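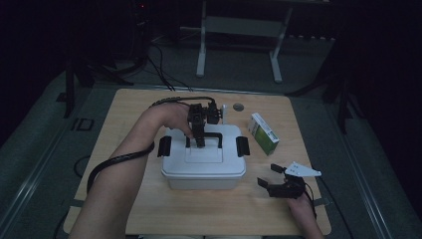
Storage container with latched lid and carry handle.

Section 4. Setting Up the Scoring Console at the Ground

Read this section before the first match of the season. It covers the Widmont scoring console and one Sawatzky boundary display. For grounds with two displays, finish these steps for the first display and then go to Section 6.

4.1 Placing the console

1. Put the console on a level table with a clear view of both ends of the pitch.
2. Plug the power adapter into the socket marked DC IN. Wait for the green light.
3. Run the display cable along the wall or fence and connect it to Port A.
4. Switch on the display first, then the console.

Caution: Do not connect or remove the display cable while the console is on.

Note: The cable can be up to 71 meters long. Longer runs need the signal booster, part 844.

4.2 Entering the match

1. Press MENU and choose New Match.
2. Enter the team names. Names longer than 17 characters are shortened on the display but are saved in full.
3. Choose the match type. For limited-overs matches, enter the number of overs per side.
4. Enter both batting orders. You can change the order later, up to the moment a batter is marked In.
5. Press SAVE. The display shows 0/0.

4.3 Checking the display

Press TEST. All digits should show 8. Walk to the far boundary and check that no segment is missing. If one is, note its position and see Section 9.

Run a practice over before play starts. Enter four runs, a wide, a no-ball and a wicket, then check the total against a paper scorebook. Press CLEAR PRACTICE when you are done.

Caution: CLEAR MATCH is the key next to it and erases the batting orders too.

4.4 Rain and stoppages

Press HOLD when the umpires take the players off. The clock stops and the score stays up. To enter a revised target, press HOLD again, type the new figure and press SAVE. The console does not work out revised targets.

Settings in this section were checked at the Wetarville ground by Lamai Rungrueang. Send corrections to Halima Akpan at the Plolovden office.

Revised December 1, 2020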